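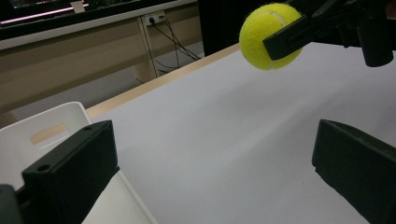 Ticket 334
Product: Hasska tumble dryer, condenser type
Bought from: Dullen, Montoya store
Opened: 18 November 2023
Status: Solved, closed by customer

Subject: Dryer stops before the end and the comforter stays damp in the middle

Customer message:

Good morning. I write to you about my Hasska dryer, which I bought in your Montoya store in February. With normal laundry I was always satisfied. The problem started when I wanted to dry a down comforter, brand Jarnia, after washing. The dryer runs for a while, then it stops, beeps, and shows the word "End". When I take the comforter out, the outside is warm and dry, but inside there are heavy wet lumps of down. The label on the comforter says that tumble drying on low heat is allowed.

I already did the following things before writing. I cleaned the lint filter. I emptied the water tank. I started the program again, two times, with the same result. There was no error code on any of these times. I chose the program "Mixed, cupboard dry" because I thought it is the most general one.

Please tell me if this is a defect, and if the warranty covers it.

Reply from Dullen support:

Thank you for the clear message. When there is no error code, it is usually not a defect. Your dryer measures moisture with two metal strips inside the drum, near the door. When the cloth that touches the strips is dry, the machine believes that everything is dry. A down comforter dries first on the outside, and so the program ends too early.

Please try these steps and write back what you find:

Wipe the metal strips with a soft cloth and a little white vinegar, then with plain water. Fabric softener leaves a film on them.

Use a timed program on low heat, not a sensor program.

Put two or three clean tennis balls in the drum. They hit the down and open the lumps.

Stop the machine every half hour, take the comforter out, shake it, and put it back turned the other way.

Please also check the care label once more for the maximum size of load. A comforter must have room to move.

Customer message:

Thank you for the quick answer. I wiped the strips. The cloth became gray, so there was something on them. I have read the manual again, and the timed program is on the last position of the knob. I had never used it.

About the balls I have a question before I try. I have old tennis balls at home and also new ones. Is it possible that the yellow color goes onto the comforter? It is white.

Reply from Dullen support:

Use new ones, and wash them alone first in warm water. At low heat we have not had reports of color on the cloth, but you may put each ball inside a clean white sock and tie a knot in it. Then the felt does not touch the comforter. Wool dryer balls are also good but lighter, and for a thick comforter we prefer tennis balls.
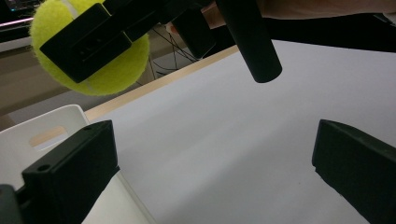
Tennis ball in a black clamp.

Customer message:

I will report in order what I did, so it is useful for somebody with the same machine.

First run: timed program, low heat, one hour, with four balls in white socks. The noise was strong. The drum made a knocking sound and I was afraid for the machine, but after the first minutes it became softer. When I opened it, one sock was empty. The knot had opened and the ball was inside a fold of the comforter. There was no color on the fabric. The lumps were smaller but still there, mostly in two corners.

Second run: same program. I stopped it in the middle, as you wrote, and pulled the lumps apart with my fingers through the fabric. It takes patience. I emptied the water tank, which was almost full. I had not thought that so much water was still inside.

Third run: same again, and here came a new problem. The machine stopped after a short time and the light for "Tank" was on, although the tank was empty. I took it out and put it back, and the light stayed on.

Reply from Dullen support:

The knocking is normal and does not damage the drum. The tank light has a different cause. There is a small float in the tank, and it can stick when lint gets under it. Please fill the tank one third with tap water, shake it well, and pour it out over the sink. Look if the float moves freely when you turn the tank upside down. Then clean the heat exchanger behind the lower panel. After several long runs with down or feathers there is often fine dust on it. Unplug the machine and let it cool before you open the panel.

If the light still comes on after that, we will send a technician. This visit is covered by the warranty.

Customer message:

The float was stuck. Some gray lint came out with the water, and now I hear the float move when I shake the tank. I also opened the lower panel. The heat exchanger had a layer of dust like felt on the front side. I removed it with the soft brush of the vacuum cleaner. The manual says to do it regularly, and I must admit I had not done it at all.

After this I finished the third run without any stop. The comforter is now dry everywhere. I left it for one night over two chairs near an open window, and in the morning it had no smell and no lumps. A technician is not necessary.

One suggestion for your help page: the text about down says only "use a suitable program." Please write there that the sensor programs are not suitable for comforters, and where the timed program is on the knob. It would have saved me an afternoon.

Reply from Dullen support:

We are glad to hear it. We have passed your suggestion to the people who write the help pages. For the next wash, please give the comforter an extra spin in the washing machine before it goes in the dryer, if its label permits. The drying time will be shorter.

You may close the ticket yourself with the button under this message. If you have the same problem again, reply here and it will open with all the notes.

Ticket closed by customer.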